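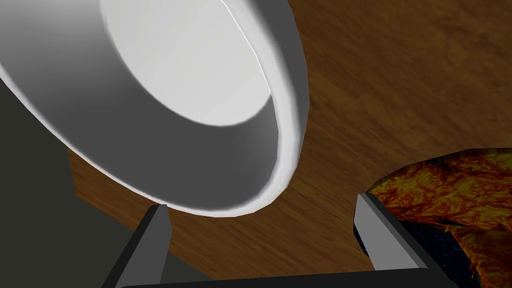

*Cámara de muñeca, Lanedus, escena del bol. 9 de noviembre de 2021.*

**1/** Hoy toca depurar el planificador de agarre. Lanedus (nuestro simulador, con más opiniones que documentación) me da el bol a un palmo y la pinza abierta. El planificador contesta «sin solución». Muy suyo.

**2/** Primera sospecha: los marcos de referencia. Siempre son los marcos. Alguien publicó la transformada de la muñeca girada 90 grados, y ese alguien firma los commits con mi nombre.

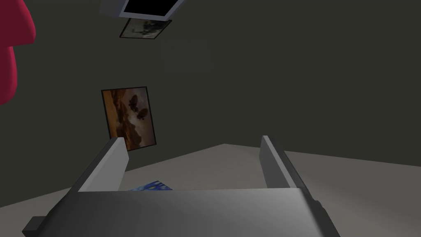
**3/** Corregido el giro, Grisell ya devuelve trayectorias. De 153 semillas, 19 acaban en colisión con el borde de la mesa. Danish Arain dice que es «un margen razonable». Danish no tiene que pagar la mesa.

**4/** He bajado el margen de colisión a 2 cm y he vuelto a lanzar el lote.

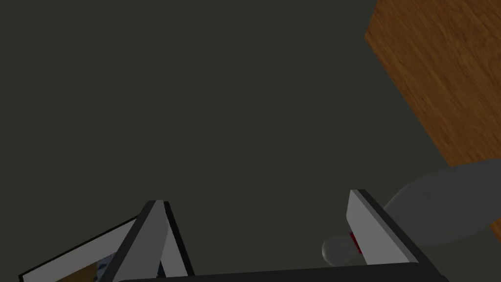 ¿Por qué no replanificar en cada ciclo?
Porque el muestreador tarda más que el ciclo de control, y la pinza se queda esperando órdenes.

**5/** Así que replanifico solo cuando la pose estimada se mueve más que el umbral. El umbral lo elegí a ojo, como se eligen los melones. 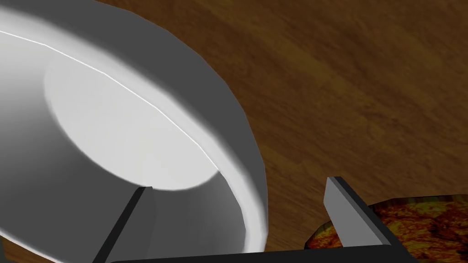

¿Qué estimador de pose usáis?
El de Chuensuk, con la nube de puntos recortada al plano de la mesa.

**6/** Con el borde del bol todavía duda. Mañana subo la rama con el arreglo y los registros.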